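Unit 4 notes: Moisture and movement in timber and bamboo furniture
Materials for Interior Fit-out, Clellusville campus
Issued February 4, 2020

These notes cover the second half of Unit 4. Read them with the tables handed out in the first half. The calculation at the end is the same type you will meet in the May assessment.

4.5 Why dimensions change

Timber and bamboo are both hygroscopic. They take up water vapour from the air and give it back until they reach balance with the surroundings. The moisture content at that point is the equilibrium moisture content (EMC). It depends mainly on relative humidity and to a lesser degree on temperature.

Water is held in two ways. Free water sits in the cell cavities and has little effect on size. Bound water sits in the cell walls. When bound water leaves, the walls contract and the piece shrinks. The changeover is called the fibre saturation point, usually taken as a moisture content between 25 and 30 per cent. Furniture indoors is always well below it, so any change in its moisture content produces a change in its size.

Moisture content is calculated on the oven-dry mass:

MC (%) = (wet mass - dry mass) / dry mass x 100

A sample with a wet mass of 1,000 g and a dry mass of 900 g has an MC of 11.1 per cent. A common error is to divide by the wet mass, which gives 10 per cent and will lose you the mark.

4.6 Direction

Shrinkage in timber is different in each of the three directions.

Longitudinal (along the grain): very small, normally ignored.
Radial (across the growth rings): moderate.
Tangential (along the growth rings): largest, often close to double the radial value.

Backsawn boards move more across their width than quartersawn boards of the same species, and are more likely to cup. Panels glued up from narrow strips average out the behaviour of the individual strips, provided all of them were at a similar moisture content when glued.

Bamboo is a grass and has no rays or growth rings. Its fibres run almost entirely along the culm and are denser toward the outer wall. For furniture, the culm is split, planed to rectangular strips, dried and laminated. The caramel colour offered by some suppliers comes from steaming or heating the strips, and the treatment usually reduces hardness a little. Movement across the width of a laminated panel still has to be allowed for. Movement along the strips does not.
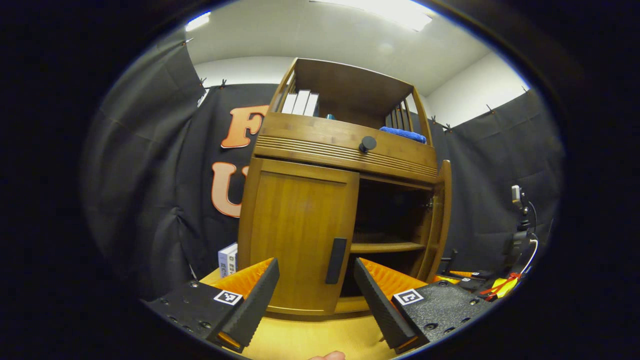 4.7 Designing for movement

The general rule is to fix a panel at one line and let the rest of it travel. Four common situations follow.

Solid tops. Fix at the centre or along the front edge. Use slotted holes, buttons or expansion plates elsewhere. A top that is glued to its side rails along the full depth will split or will pull the joints apart.

Framed doors. The panel sits dry in a groove. Pin it at the centre of the top and bottom rails only. Finish the panel before assembly, otherwise a dry season will expose an uncoated strip at each edge.

Flat slab doors. There is no frame to take up the change, so the whole width moves. Allow the clearance on the opening side. Vertical grain puts all of the significant movement across the door, where the gap can be set to suit. Horizontal grain puts it in the height, where the door may bind on the rail above.

Drawer fronts. Grain normally runs horizontally, so the front grows and shrinks in height. Grooves machined along the face do not alter the total movement, but they remove material from one side only, and a thin front can bow if the back is left unsealed. Seal both faces with the same number of coats.

4.8 Finishes

No ordinary furniture finish stops moisture exchange. A film finish slows it, so that the piece follows the seasonal average and ignores most short swings in humidity. Oil finishes slow it much less. End grain exchanges moisture several times faster than face grain and should be sealed first - this includes the ends of bamboo strips, where the open vessels take up liquid quickly.

4.9 Worked calculation

A laminated panel is 600 mm wide across the strips. It was machined at 8 per cent MC and will be used in a coastal room where the EMC is expected to reach 12 per cent. For this exercise take the movement coefficient as 0.2 per cent of width for each 1 per cent change in MC.

Change in MC = 12 - 8 = 4 per cent
Movement = 600 x 0.002 x 4 = 4.8 mm

If the panel is fixed at its centre line, each edge travels 2.4 mm. If it is fixed along the front edge, the rear edge travels the full 4.8 mm. Slots must be sized for the travel at their own position, measured from the fixed line.

Check the sign. A panel machined damp and installed in a heated inland room will shrink, and the clearances then open instead of closing.

4.10 Before the next session

Complete problems 1 to 6 on the Jeltgate sheet. Show the dry mass in every moisture calculation. For problem 5 use the radial coefficient - the board is quartersawn, although the sketch is not clear on this point.

Weigh your two test offcuts on the workshop scale and enter the readings in the class log. Leave the offcuts on the open rack, unwrapped, with the end grain clear of the wall.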